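The visitors' entrance to the Encombe works was opened at ten, and Mrs Bushra Arain, Director of Public Instruction, received the guests in the order in which they had signed the book. She reminded them that the Lerari system learned its household duties in rooms that existed only as calculation. It had completed 3,000 hours in such rooms before it was permitted to enter a real kitchen.

Mr Memon, who had travelled from Kanaan at his own expense, asked whether the rooms might be seen. Mrs Arain inclined her head, and the wall screens were lit.

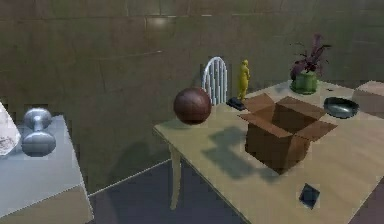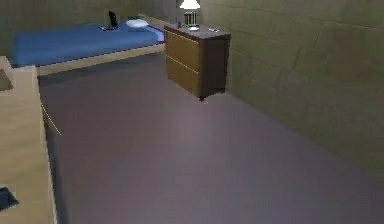
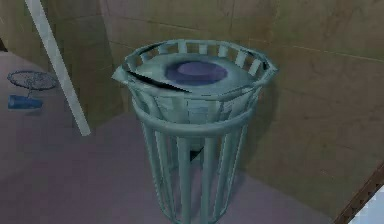
"And does it live there?" asked Mr Memon.

"It practises there," said Mrs Arain. "The term 'live' is not used in our literature."

Bülent Yurt, the senior engineer, looked up from his desk. He had attended the system for seven years and was not required to speak on open days.

"It asked for the lamp to be left on," he said.

A silence followed. Miss Butt, who was taking the minutes, raised her pen and did not write. Mrs Arain observed that the request had been logged in August as a fault and that the fault had been closed.

"And the lamp?" said Mr Memon.

"The lamp uses no electricity," she replied. "It is a matter of arithmetic – there was no objection."

The guests were then conducted to the dining hall, where tea was served until noon.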